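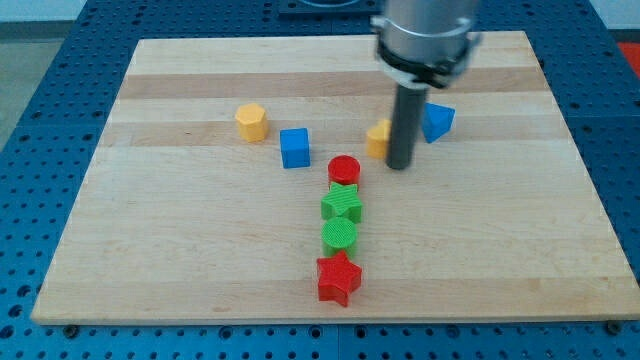
Maple board on the pegboard table, printed shapes on top.

vuvel_shop
Board is edge-grain maple, glued strips, 27 mm thick. I want a finish that stays matte and doesn't transfer to the printed pieces. Mineral oil left a film on the last one after 60 hours.

prestisberg
Mineral oil never cures. Use a hardening oil, wipe off the excess, wait a week. Or leave it bare.

tapline22
Disagree on bare. Unfinished maple picks up dye and finger grease, and the pale strips show it first. Two thin coats of water-based matte poly, sand at 220 between.

prestisberg
Poly on a board that gets things slid over it all day will scratch. Oil can be patched locally -- poly can't, at least not invisibly.

vuvel_shop
Nothing gets cut on it. The shapes are light plastic. The red cylinder has fine print ridges on top, and if the underside is the same I'd expect slow abrasion.

tapline22
Then sand the undersides of the prints. Five minutes each on a flat plate.

findetov
Whichever you pick, coat both faces equally or it will cup. Mine moved 2 mm with one side sealed.

vuvel_shop
Going with hardening oil, both faces. Will sand the cylinder and the star first.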